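An afternoon in the hanger room: open day at Joly, Atedwood
By Timothée Vidal
December

I have been walking past the Joly building for years without knowing what went on upstairs. The ground floor has the shop window with the coats in it, and I had always assumed that was the whole business. Then a card appeared on the door saying the upper floors would be open on Saturday from one o'clock, and I was there at ten to, in the rain, behind a family with a stroller and a man carrying a ski suit.

For anyone who doesn't live in Atedwood: Joly lends out clothes. You pay a small yearly fee and borrow what you need – a suit for a wedding, a costume, a winter coat for a cousin who is coming from somewhere warm. When it comes back it gets cleaned, checked, mended if it needs mending, and hung up again for the next person. They have 700 pieces ready to go out at any time, and I got to see where most of them live!

We started on the first floor, in the long room with the rails. It smells of soap and wool. The rails run from the windows to the back wall, coats first, then jackets, then dresses, with a gap in the middle where you can stand and get your bearings. Every piece has a cloth tag with a number sewn in at the collar, and I found number 297, a green raincoat that I am fairly sure I borrowed for a school play as a teenager (the pocket still had the same button, or one very like it). I put it on. It no longer fits, but I was happy to see it.

Dorian Gaillard took our group around. He has been looking after the rails since they moved over from the old Drundness warehouse, and he is the kind of guide who will open any cupboard you ask about. The family's little girl asked about all of them. We saw the button drawers, the shoe trees, a shelf of hat boxes with hats in every one, and a broom closet, which she seemed to like best.

Upstairs is the part I really want to tell you about. They call it the hanger room, and I went in thinking it would take two minutes. I stayed until they were switching off the lights on the stairs.

Hangers, if you lend clothes, are a whole job. They come back with the borrowed things, or they don't, or three come back where one went out. People bring in their own from home and leave them in a bag by the door. All of it goes upstairs to be sorted: wide wooden ones for coats, clip ones for skirts and trousers, and the thin wire kind for shirts. The wire ones are the trouble. They get pulled and sat on and packed into suitcases, and after a while the shoulders aren't straight anymore and a shirt hung on one gets a little point in the sleeve. Dorian said the last full tally was 2240 hangers in the building, and that he has no wish to do another. 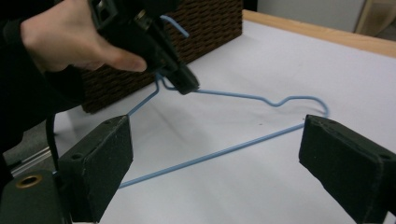
I had never thought about how to look at a wire hanger, and now I can't stop. You lay it down on something flat and pale, so the line of the wire shows up well, and run your eye along it. Start where the hook meets the neck, go down one shoulder, along the bottom and back up the other. A small bump in a shoulder is fine for a heavy sweatshirt and bad for a silk blouse. If the bottom bar is bowed, trousers slide to one side. When one is pulled right out of shape, so it's more of a loop than a triangle, you decide whether it's worth bending back by hand. Most of the time it is. You hold the neck still and ease the shoulders out a little at a time – don't yank it, I yanked my first one and made it worse.

I straightened four or five before I had one I would have hung my own shirt on. I was absurdly pleased with it. The man with the ski suit turned out to have wonderful hands for the work and got a small round of applause from the rest of us.

After the hangers come the baskets. Joly uses woven ones for nearly everything that moves between floors, and I can see why. They have slots for your hands, they let air through, and a scarf doesn't snag on them the way it does on a split plastic tub. They live on the tables when they aren't on the stairs, and the general rule is that the basket goes to one side and the flat space stays beside it, so you can lay down whatever you're looking at.

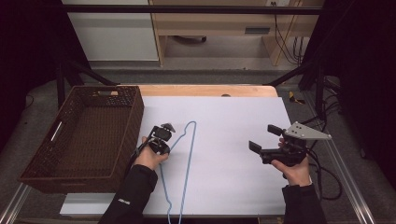
Dark brown basket and a light blue hanger at the sorting table, upper floor.

The tables themselves were a nice surprise. I had pictured steel benches, and what they have looks much more like a big kitchen. I asked about the white boards, and Dorian said he started laying them down after someone lost a pearl button in the grain of an old tabletop and spent the rest of the morning looking for it. I am going to try the same thing at home for jigsaw puzzles.

We finished in the mending corner, where two sewing machines were going and you could bring one thing of your own to be looked at. There was a 20 minute wait and I didn't mind it at all, with tea in one hand and a plate of ginger cookies within reach of the other. My cardigan got a new cuff button. The woman ahead of me had brought a pair of curtains and was told, kindly, that curtains were too much.

There's a sign-up sheet on the landing for Zarkberg, their spring swap, when the rails come down to the yard and you can trade one piece for another. I put my name down for the morning. If you go to the next open day, wear shoes you can manage stairs in, leave the big bag at home, and ask to see the hat boxes. And if you have wire hangers lying around in the back of a closet, take them along. They want the bent ones too.

Comments (4)

marthe_w
I went at three and it was packed, so we never got up to the hanger room! Do you know if they do it on ordinary days?

Timothée Vidal
Marthe, I asked at the desk. You can go up on weekday afternoons if you ring first.

Pell
Number 297! I had that raincoat for a hiking trip and the left pocket had a hole. Please tell me they fixed it.

oldstairs
Good write-up. The wooden hangers deserved more than half a line, though. Some of those came over from Drundness and they're lovely things.

Contact | Copyright Atedwood Afternoons | Back to top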